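Hand-held gripper demos: policy works until contact, then fails. More data or different data?

Posted in Learning from Demonstration
Tags: imitation learning, data collection, contact tasks

Remedios Villanueva

Hello everyone, I hope this is the right board for my problem.

I am working on a stamping task for my thesis. The sequence is simple to say: take the stamp by the handle, press it on the ink pad, press it on a sheet of paper, put it back on the table. We collect the demonstrations with a hand-held gripper, so no robot is involved until the evaluation. Up to now I have 1054 demonstrations, recorded by two persons. After cleaning I keep 983 of them for training. The policy gets only the wrist camera image and the gripper width, and it gives back relative poses.

The first part of the task goes well. The arm finds the stamp, closes on the handle and goes to the pad. The problem begins when the stamp should touch something. Sometimes it stops a little above the paper and stays there, sometimes it presses so hard that the handle turns between the fingers. The training loss looks very nice, so I cannot see the problem from it.
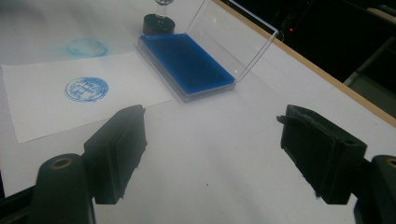 My supervisor says to collect twice as much and train again. I am not sure about this, and one more round of collecting costs me all of August. I also read the Brirklow report, where they say that cutting the approach and keeping more of the contact phase gave a better policy with less data. Has somebody tried this with a task where the force matters but is not measured? I have no force sensor and no budget for one.

Also a smaller thing: how do you decide if a demonstration was good? At this moment I look at the mark on the paper and say yes or no.

Thank you in advance for any help.

Ottmar Lammers

I had nearly the same trouble with a task of pressing labels, so I write what we did. It is maybe not the best way.

First, look at how your frames are distributed before you collect anything. In our recordings the contact was a very small part of each episode, and all the rest was moving through free air. The loss is an average over all frames, so a policy which is good in the air and bad at the contact still gets a nice number. Compute the loss separately for the last part before contact and for the contact itself. I think you will see the problem right away.

Second, we did not cut the approach. We tried it, and then the policy became weak when the object was in a new place. What worked for us was to sample the contact frames more often during training and leave the episodes whole. You can test this with the data you already have, it takes only one training run. In the Brirklow report the objects were fixed in a holder, if I remember correctly, so for them the approach was almost always the same. With a free stamp I would be careful.

Third, the hovering. When a person presses down, there is a short pause at the bottom. In the image nothing moves, and the recorded action is almost zero. The frame just before touching looks nearly the same as the frame at the touch, so the policy learns to stand still a bit too early. We gave it a short history of gripper poses as extra input and the hovering became rare. Be careful with a long history though – ours began to copy its own last motion and ignored the camera.

For the hard pressing I have only a partial answer. Soft material on the fingers helps, but it also lets the handle turn, as you noticed. Check if your two operators press in the same way. One of ours pressed quickly and the other slowly, and the policy made something between them that was not good for anybody. We asked both to follow the slow one and recorded 167 new episodes. This small set helped us more than the whole batch before it.

About good and bad demonstrations: yes or no is too rough, in my opinion. We used three grades, complete, usable and bad. The label was given by the person who did not record the episode. A weak print can still come from a very good approach, so do not throw it away, only give it less weight in the contact part.

Please also write down how the evaluation is scored before you run it. I changed my rule in the middle once and had to repeat everything on a Saturday.

Divina Baluyot

just get a force sensor, without it you are guessing. Or try Alleo, I heard it works for contact tasks but I did not use it myself.

Ariel Umali

I agree with Ottmar on the sampling, but I want to add one point about the camera.

With only a wrist view, the bottom of the stamp can be hidden exactly when you need to see it, depending on how it is held. Go through your episodes and see how often the lower edge is visible in the last moment before contact. If it is hidden in most of them, then more data of the same kind will not give the policy information that it never had. You could ask the operators to tilt the stamp a little on the way down and make it straight at the end. It feels unnatural at first, and the demonstrations get slower, but the edge stays in view for longer.

On the robot side, check the stiffness of your controller too. A person's hand gives way when it meets the table, and a stiff arm does not. With the same recorded path the person makes a clean print and the arm pushes with much more force. We lowered the stiffness only in the vertical direction and kept the policy as it was. The handle turned less often after that.

I would do the per-phase loss and the stiffness first, both are cheap. If you still need to collect after this, change where the paper and the pad are between episodes, and keep the pressing slow.

Remedios Villanueva

Thank you Ottmar and Ariel, this is very helpful. I computed the loss per phase and the contact part is much worse than the free motion, as you expected. The training with more contact frames is running now. My two operators also press differently, I watched the recordings side by side and it is quite clear. I will lower the vertical stiffness next week, when the arm is free, and write the result in this thread.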